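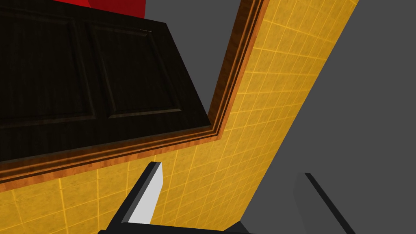

木の家が鳴る季節

12月号 特集「家の音を聞く」
文・『オラリ』編集部

検索 キーワードを入力してください

夜の11時を過ぎて、やかんの湯気もおさまり、さてそろそろ寝ようかと立ち上がったところで、廊下の奥から「ぱきっ」と音がする。築年数のいった木の家にお住まいの方なら、ああ、あれね、とうなずいてくださるのではないでしょうか。子どものころは布団を頭までかぶってやり過ごしたあの音が、いい大人になった今では、なんだか冬の挨拶のように聞こえてくるから不思議です。

家鳴り、と書いて「やなり」と読みます。昔の絵巻には小さな鬼たちが柱や縁側を揺すっている姿で描かれていて、これがまた、怖いというよりずいぶん楽しそうなのです。種を明かせば、木が湿気を吸ったり吐いたりして、わずかに伸び縮みしている音。夏のあいだにたっぷり水気を含んだ柱や梁が、暖房の入る時期になると急に痩せはじめ、こらえきれなくなったところで、ぱきっ、とやるわけです。

木の痩せ方には向きがあって、年輪に沿った方向にはよく動き、長さの方向にはほとんど動きません。引き出しが梅雨に渋くなって冬に軽くなるのも、戸の合わせ目にすうっと隙間ができるのも、みんなこの癖のせい。昔の建具職人はそれをよくよく承知していて、鏡板を枠の溝に固定せず、遊びをもたせてはめ込みました。板は溝の中で好きなだけ太ったり痩せたりできる。なんとも気の長い、やさしい工夫だと思いませんか。

坂の上の古道具店ドリシスで、店先の椅子に腰かけてお茶をいただきながら、そんな話を長々と聞いてきました。20年このかた、売り物の箪笥に囲まれて冬を越してきたお店です。夜中に店の中がいちばんにぎやかになるのは、ストーブを消して6時間ほどたった明け方だそうで、箪笥同士が順番に返事をしているみたいに鳴るのだとか。聞いているうちに泊まり込みたくなってしまい、帰りの電車を一本逃しました（お茶のおかわりも断れなかったのですが）。 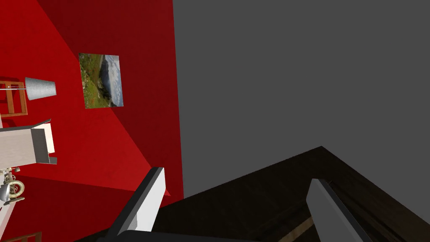

うちでは階段の上から3段目が必ず最初に鳴ります、と前号の予告を見た読者の方がお便りをくださいました。「鳴ったら灯油を買いに行く合図です。天気予報より当てにしています」とのこと。同じように、家の音で季節の用事を決めているというお便りがほかにも届き、編集部の机の上はしばらく便箋だらけでした。床の間の柱が鳴ったら漬物を仕込む、という方もいらして、これにはすっかり感心してしまいました。

とはいえ、あまり急に乾かすのは木にとってもつらいものです。暖房の風を家具にじかに当てない、壁にぴったりつけず少し離して置く、それだけでもずいぶん違います。加湿器があるなら部屋の隅ではなく、空気の動くあたりに。わが編集部では窓辺に濡れ手ぬぐいを干しているだけですが、これでも古い本棚の機嫌はよいようです。毎日同じ場所から大きな音がする、戸の建て付けが目に見えて変わった、という場合は、早めに大工さんに見てもらってください。

コニス町の公民館では、この冬も家鳴りを録音して持ち寄る会が開かれます。昨年は8軒分の音が集まり、明かりを落とした和室で200秒ずつ流したそうです。ほとんどは何も聞こえない時間で、遠くを走る車や、冷蔵庫の低いうなりに耳を澄ませているうちに、忘れたころに一つ、こつん、と来る。そのたびに座布団の上で、小さな笑い声が起きたといいます。

録音機は電話についているもので十分とのこと。寝る前に廊下へ置いて、朝まで忘れていればいいのです。わたしもさっそく試しまして、今朝聞き返してみましたら、入っていたのは自分のくしゃみが二つと、明け方の、たいそう立派な一発でした。

お問い合わせ：オラリ編集部 読者係
© オラリ 無断転載を禁じます
ページの先頭へ戻る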